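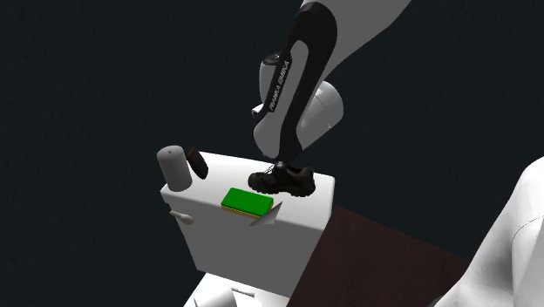
Oleksandra Marchuk thinks it will take the easy part of the job and leave us the part that hurts our knees. She said so in the first meeting, before the slides were finished, and she has said it a few times since. I don't fully agree with her, but I've cleaned next to her for a long time and she is usually worth listening to.

I work for Hitis. We clean offices, two clinics and the Nernach building, where I am most nights. In February we were told the company wanted to try an arm for restroom work, and that a software outfit called Moroz would train it on a computer first. No arm has come to the building yet. So far it has all been on a screen, and my part has been to sit with the Moroz people 12 hours a month and tell them what a restroom is like. I get my normal rate for it, which I asked about before I said yes.

The first rooms they made were too clean. You can't learn anything from a clean room. I told them people put things down on the toilet tank because it's the only flat place, and they leave them there. Now the rooms have things on the tank. One has a shoe. They asked me if a shoe was realistic and I said I had found a lot stranger at Nernach, and mostly in the second floor men's room.

What surprised me was how much I had to explain that I never think about. If I see a shoe I pick it up by the heel and put it in the lost and found bag. If I see a sponge I want to know which sponge, from which cart, and whether it touched the bowl. The arm doesn't know any of that unless somebody says it. I wrote it all down in a notebook and they typed it into a list of 50 rules. Some of them look silly typed out - rule one is don't throw away anything with laces - but I stand by them.
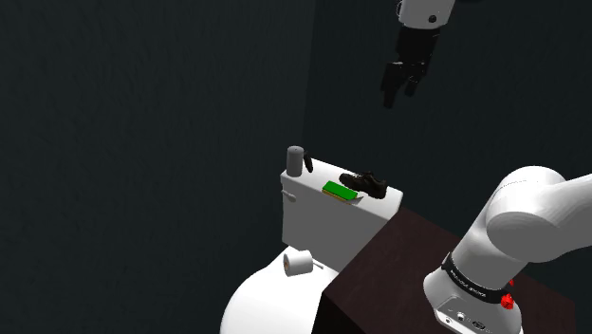 WORK > Nights at Nernach

There are five of us on the crew. The question everybody asked was the same one, and Hitis answered it in writing: no hours cut this year. I have the letter in my locker. It doesn't say anything about next year, and when I pointed that out I was told planning hadn't gone that far.

What I think will change is the order of the night. Right now whoever goes in first clears the surfaces and whoever comes second does the scrubbing. If the arm clears, then we all scrub. Clearing is the part where you stand up straight for a while and talk to each other. That is what Oleksandra means about the knees, and on that point she's right. I brought it up with our supervisor and asked for the floor work to be rotated. It's in the notes from the meeting, so we'll see.

The younger ones on the crew are less bothered. Two of them want to learn to run it, and Hitis says there will be a short course through Usix, paid. I put my name down too. I'm not good with screens but I know where the toilet paper goes.

It's March 2022 and the next session with Moroz is about wet floors. I have four pages of notes already, mostly on mats.

Contact | Copyright Nights at Nernach, all rights reserved | Back to top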